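Work and Automation
April issue
By the Joseck Working Group on Shop-Floor Change
9 min read
14 shares | 3 comments

4. What changed for the operators

4.1 The job before and after

Before the change, the work at Mondia was sorting and packing. An operator stood at one of the benches, took goods from a bin, checked them and passed them on. When the packing line was automated, the company kept 30 of its operators and moved them to demonstration work. They now handle objects with instrumented hand-held grippers, and the recordings are used to train the arms that run at the Urquhart site.

We interviewed all 30 operators and sat in on their shifts. Most told us the new job was lighter on the back and harder on the wrists. The old line asked for speed. The new work asks for an even pace, and an operator who rushes has to repeat the take. Several said they missed knowing how much they had done by lunch. On the line there was a tally on the wall, and a take that is later thrown out does not feel like a finished piece of work.

4.2 Conditions in the work area

Operators work on their feet or on the floor, depending on the task. Floor tasks were the least liked among those over 40, who asked for mats and shorter turns. Heat was the second complaint, and the long sleeves that some operators wear made it worse. Cables came up less often, mostly from people who had worked near moving belts and were used to keeping the ground clear.

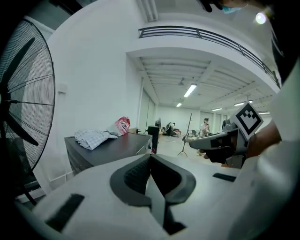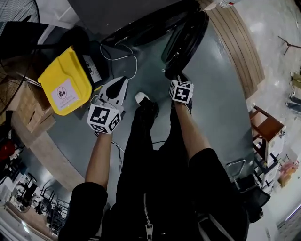 Figure 3. Demonstration work with hand-held grippers carrying printed markers.

Breaks were set at first by the recording schedule, which called for a pause after every 75 minutes. Operators asked for a shorter stretch and got one of 40 minutes on floor tasks only. Supervisors told us the change cost them little, as tired operators had been producing takes that were rejected anyway. We could not check this against the rejection logs, which Mondia did not share.

4.3 Pay and standing

Pay stayed at the packing rate. This was the point on which feelings ran strongest. Operators see themselves as teaching a skill, and 70 percent of those interviewed thought the rate should reflect that. Management's position was that the task takes less training than packing did. Both may be right - the grippers can be learned in a morning, but knowing how to pick up an awkward item came from years at the bench.

Operators were also unsure how long the work would last. Contracts run for one season at a time. Few had been told what would happen once the Urquhart arms could handle the full range of goods, and we found no written plan for it. Two had already applied for maintenance posts at the other site.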